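Home calls to replace routine clinic visits for fertility patients at Kekerbridge and Trakthorpe

KEKERBRIDGE, Jan 25, 2018

The Basgate Centre for Reproductive Health has published the findings of its study of telephone follow-up for women undergoing fertility treatment, and will offer the service to all eligible patients from May.
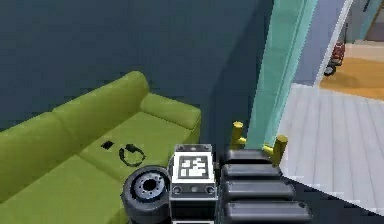
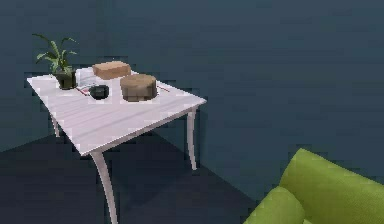
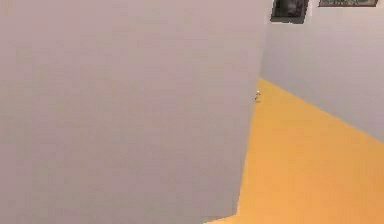 The study followed 224 women receiving fertility treatment at the centre's two clinics. Each woman was offered a planned telephone call with a specialist nurse in place of the routine clinic visit that would normally fall between scans. Patients were asked to choose a quiet room at home and to settle themselves before the nurse rang. A broad sofa with a thick padded armrest, such as the lime-green one in the first picture, is well suited to a call of this kind, as it lets the patient sit at ease with her notes beside her. Nurses reported that women who were comfortable and unhurried raised more questions, and raised them earlier in the conversation.

In all, 2814 calls were completed during the study. Of these, 623 led to a change in the patient's plan of care, most often an adjustment to the timing of medication or an earlier scan. A further 848 calls dealt wholly or mainly with emotional wellbeing, a subject which patients told the centre they had found hard to bring up in a short face-to-face visit.

Dr Poonam Joshi, Clinical Director of the Basgate Centre, said: "Our patients make a great many journeys during a course of treatment. Some of those journeys are necessary, and they will continue. Others take half a day out of a woman's working week for a conversation lasting ten minutes. The study gave us good grounds for moving those conversations to the telephone – and for giving them more time."

The study did not set out to measure pregnancy rates, and the centre makes no claim that telephone follow-up affects the outcome of treatment. Scans, blood tests and all procedures will still be carried out at the clinics. Any patient who prefers to be seen in person may ask for this at any stage and need not give a reason.

Calls will be made by the nurse already named on the patient's treatment plan. Each call will be booked for 30 minutes, and a written summary will be posted to the patient and, with her consent, to her general practitioner. Partners may take part if the patient wishes. An interpreter can be arranged when the call is booked.

Manju Thakur, Lead Nurse at the Trakthorpe clinic, said: "Several women told us they had stopped asking about small things, such as a sore injection site or a missed evening dose, as they did not want to hold up the waiting room. On the telephone they asked. We have rewritten our patient leaflet as a result, and the new version covers the points that came up most."

The study was funded by a grant from the Van Loon Foundation, which had no part in its design or in the preparation of the report. Further work is planned on follow-up for patients who have finished treatment, including those whose treatment was unsuccessful.

Patients now under the care of either clinic do not need to take any action. They will be written to individually before their next routine visit falls due.

Notes to editors

1. The Basgate Centre for Reproductive Health provides fertility assessment and treatment at clinics in Kekerbridge and Trakthorpe.

2. Copies of the full report may be requested from the centre's press office. Dr Joshi and Ms Thakur are available for interview by arrangement.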